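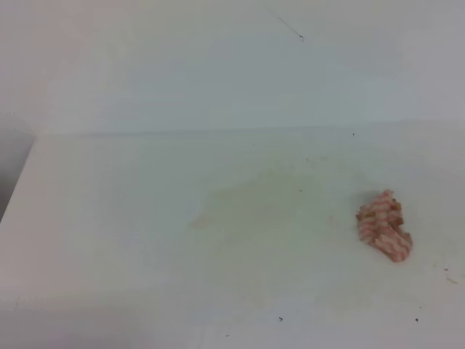 Candy stripe is a pattern of evenly spaced bands in white and one bright or pastel color, most often pink or red. The name comes from stick candy, and the pattern turns up on shirts, bed linen, aprons, paper bags, gift wrap and the thin printed napkins that brighten up a birthday table. It is one of the simplest patterns in everyday use and also one of the most cheerful!

Description

A true candy stripe has two colors and bands of equal width. The bands are wider than those of a pinstripe and narrower than those of an awning stripe, although makers draw the line in different places. Pink and white is the classic pairing, with the pink running anywhere from pale rose to a warm salmon. Off-white is often used in place of pure white, giving a softer look that suits older-style kitchens very well.

On woven cloth the stripes normally run straight up and down, following the lengthwise threads. Diagonal stripes are usually printed, or made by cutting straight-striped cloth on the bias. Bias-cut stripes are a favorite for binding and piping, where they wrap around an edge like the twist on a candy cane.

In folds and gathers

Stripes are wonderfully lively once the material is no longer flat. Each fold sends the bands off in a new direction, so a scrunched handful can look like several patterns at once, while a smooth area beside it keeps its regular order. Quilters and dressmakers enjoy this effect in ruffles, rosettes and covered buttons. Printed material may also show a plain back wherever it turns over, and cut edges can be left raw for a frayed trim – a popular finish on rag garlands.

Paper and cloth

Thin striped paper holds a crease sharply and seldom goes completely smooth again. Light cotton is more forgiving and can be pressed with a warm iron. Fine stripes show up a crooked seam right away, and patient matching at the joins is a large part of the pleasure of sewing with them.

The Sternimberg stripe

A well-loved local version is made in Sternimberg, where the Narow mill wove pink-and-white cotton for aprons and pillowcases. Its standard cloth was 120 centimeters wide, and a narrower 70-centimeter width was sold for dish towels. The Kurup workshop later printed the same stripe on the diagonal in 3 colorways, of which the salmon is the best known. Leftover pieces are still swapped at the town's remnant fair, held every April.

See also

Awning stripe
Bias binding
Gingham
Ticking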